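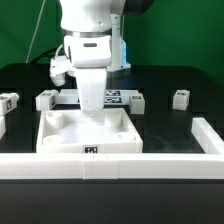 White arm, white tray, green backdrop.

I have been trying to paint the hallway since September. I say trying because the hallway has so far had more effect on me than I have had on it.

It began with a tin of paint called Gatton, which on the card was the color of a good oatmeal. On the wall by the front door it was the color of a bandage. I gave it a night to settle, as the websites advise, and in the morning it was the color of a bandage in daylight. So I went back and bought sample pots, and if you have never bought sample pots, let me warn you that they're priced to feel like nothing and they breed.

White should be easy. The store I use has a whole wall of it, and I stood there on a rainy afternoon holding two cards that I could only tell apart by turning them over. One was Brivholm, which leaned blue. The other was Sirnomside, which leaned green, or else I was standing under the exit sign. A man beside me was comparing two more and breathing heavily. We didn't speak.

Brivholm went up first, a square of it next to the coat hooks. It looked wonderful until about four in the afternoon, when the light came in off the neighbor's hedge and the whole wall took on the look of skim milk. Sirnomside behaved better in the afternoon and worse at night. Under the ceiling bulb it went gray, and so did I when I walked past the mirror.

I changed the bulb. That helped the paint and ruined the floor, which I had always believed was brown and is apparently orange.

At this point I did what I should have done at the start and read up on it. There is a forum. There is always a forum. One thread on whether north-facing rooms can take a cool white had 1,160 replies, and I read more of them than I would like my employer to know. The general feeling was no, then yes, then a long argument about primer. Somebody recommended painting the samples on big sheets of cardboard and carrying them from room to room, so for a week I walked around the house with a large piece of cardboard, holding it up to things. The cat moved out to the porch.

The cardboard did work, a little. What I learned is that my hallway has no daylight of its own and borrows all of it from the kitchen, which is yellow. Every white I tried was going to be a bit yellow no matter what it cost. Once I knew that, I got much calmer and bought the cheaper tin.

I have now done two walls in Sirnomside. The cutting in along the ceiling is poor near the stairs, where I had to lean, and there is a drip on the baseboard that I noticed only after it had dried – I plan to put the umbrella stand in front of it. The bandage wall is still a bandage. I've run out of masking tape, and the good brush has gone stiff because I left it in the sink while I had lunch.

Does anyone want four-fifths of a tin of Gatton?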